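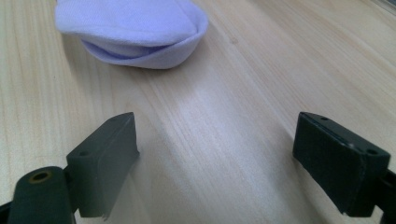

Kerstin Strand wrote:
I would throw out the slow ones. If a demo runs twice as long as the rest, the policy learns to hover.

edvin_f wrote:
How slow is slow? We have 2389 demos of sock folding in the set now, and 247 of them are over our time limit. Most of those are a second try at the grasp. I don't want to lose them, that's the only place it gets to see a recovery.

Kerstin Strand wrote:
Then tag them and train with and without. Same eval both times.

birger_g wrote:
Disagree with cutting anything at this stage. At Dalen we dropped 300 retries in July and the model got worse at thin fabric. It would close on nothing and carry on as if it had the sock. We put them back.

Solveig Vik wrote:
Was that with one operator or several? Ours all fold differently. One starts at the cuff, one starts at the toe. I think that hurts more than the retries do.

birger_g wrote:
Two operators. Sverre and me. We both start at the cuff.

edvin_f wrote:
Four here, and no rule about where to start. Also a lot of our socks are pale and the table is light wood. Should I put a dark cloth down?

Solveig Vik wrote:
No, leave the table. Add other tables later if you can. If you only ever use a dark cloth it will need a dark cloth.

Kerstin Strand wrote:
I'd do the cloth for part of it. Pale on pale is hard to label afterward too. We lost a lot of time on edges in the Kurnton set.

edvin_f wrote:
OK. I'll keep the retries with a tag, ask everyone to start at the cuff, and do one batch on cloth. Will post the eval numbers for both runs in this thread.

birger_g wrote:
Write down who did which demo as well. We didn't, and had to guess it from the file times.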